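Home | Gallery | Kitchen Notes | Old Things | Contact

Jutura: a small gallery of kitchen things

Posted Oct 18, 2018 in: Kitchen, Colors, Everyday Objects

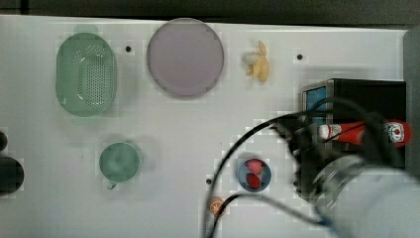
I collect pictures of ordinary kitchen things, and on this page I put the ones about color. In my mother's kitchen in Flolberg everything was either white or brown, and for many years I believed a kitchen must be like this. Now I look for color first. A pale green colander beside a lavender-grey plate is for me a very calm pair, and on a white table it looks even calmer. The green even goes a little into the shadow on the table, which I like very much. Then comes the yellow, and after it the red ketchup bottle with the white cap, lying across a black box, and the calm is finished. I think red should always be the smallest part. My friend Rhiannon Gough does not agree with me. She has a completely red kitchen and she cooks better than I do, so maybe I should listen to her.

Some lines about each thing follow, for people who like to read slowly.

The colander. Oval is a good shape, because it goes in a narrow sink where the round one does not. My own is from the market in Zandau and it is metal, with feet. For washing rice the holes must be small. I learned this with lentils, and I was picking them from the drain for one whole evening.

The plate. I like a plate with a rim that is a little raised and a little darker, so the food has a border. A large round plate is also useful as a lid, when you have lost the lid. I have lost 5 of them since we moved.

The yellow. Yellow is difficult in a kitchen. A small amount makes the table friendly, but a full yellow wall makes me tired before breakfast. Mudassar Rana painted his wall yellow in March and he painted it again in white before the month was over. He still has half the can, if somebody needs it.

The ketchup bottle. We keep ours in the door of the refrigerator, standing on the cap. My husband prefers it in the cupboard, and every week the bottle travels between the two places. The small red tomato on a white label is a thing I remember from childhood, from the shop of the Bermúdez family at the end of our street. They had the bottles in the window, next to the soap.

The black box. A dark box with an open top is good for the bottles and packets that have no home. I have one under the window for oil and vinegar. Dust shows on it very quickly, so I wipe it when I wipe the table.

If you have a nice color pair in your kitchen, please write to me by the contact page. I answer slowly but I read everything. The next gallery will be about spoons.

Tags: colander, plates, color in the kitchen, ketchup

This site uses cookies to remember your settings. By continuing you accept our cookie policy. OK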